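Speaker notes: Moving a small library without closing it
Wanham meeting, 28 May 2018

Slide 1. Say hello. Mention that the handout is by the door and the floor plans are on the back page.

Slide 2. The old Nesley branch had 448 feet of shelving. The new one has 530. Pause here. People assume more shelf means an easy move, but the bays are a different width, so no shelf maps onto another.

Slide 3. Measuring. We measured books in feet per section. Large print took 33 feet and had to stay near the entrance.

Slide 4. Order of the move. Local history first, fiction last. Children's went on a Monday in April while school was in. Skip the Ikero quote unless someone asks about movers.

Slide 5. Labels. Colored tape for the floor, numbered cards for the carts. Show the card. The first set fell off, so we used string.

Slide 6. Returns. Due dates pushed back two weeks. The drop box stayed at the old door until the last cart left.

Slide 7. Questions. Stop by ten past.

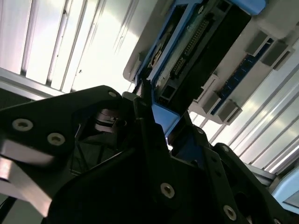

How did you handle holds during the move?
Holds stayed on one cart behind the desk, and that cart moved last, after closing.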